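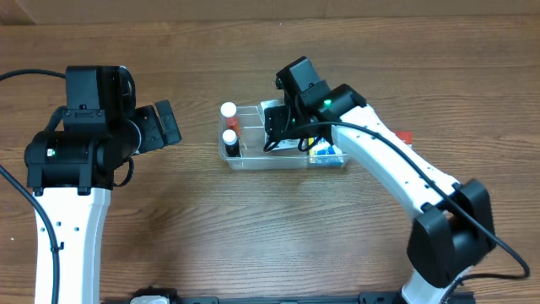 Nesma Alaoui asked how a show can go on when the lead actor is sick, and whether somebody just reads the lines from a book.

Sometimes somebody does read from a book, but only in an emergency. Most large musicals plan for absences before the first performance. The people who fill in have different job titles, and the titles mean different things.

Understudy

An understudy is already in the show, usually in a small part or in the chorus. He or she also learns a bigger part. At the Grultby Theater, Tuncay Soylu plays a baker in the first act and understudies the sea captain. When he goes on as the captain, another person has to play the baker.

Swing

A swing does not appear on stage on a normal night. A swing learns several chorus parts and can step into any of them. The chorus of the Grultby show is covered by 4 swings. One of them, Ro-un Koo, knows 6 parts. Each part has its own songs, steps, and places to stand – called a track – and two tracks may cross the stage in opposite directions at the same moment. Swings keep notebooks with a small map of the stage for every number.

Standby

A standby learns one or two leading parts and has no other part in the show. The standby must be close to the theater during each performance, often in a dressing room. If the lead loses her voice at intermission, the standby can play the second act.

Alternate

Some parts are very hard to sing eight times a week. An alternate is given certain performances on a regular schedule, so the audience can find out ahead of time who will be singing.

How do they practice?

The main cast rehearses first. Understudy rehearsals usually start later and are run by the stage manager or the dance captain. A piano often takes the place of the full band. Birsen Tokgöz had 19 hours of rehearsal before she first sang the lighthouse keeper, and she had never worn the full costume in front of an audience.

Who decides?

Actors who are ill call the stage manager as early as they can. The stage manager checks the list of covers and tells wardrobe, sound, and the conductor. Costumes for covers are normally fitted in advance. Microphones have to be set again – one singer may be much louder than another.

How will I know?

Look for a slip of paper in the program or a board in the lobby. It gives the name of the part and the name of the person playing it at that performance. Some theaters make an announcement before the overture as well.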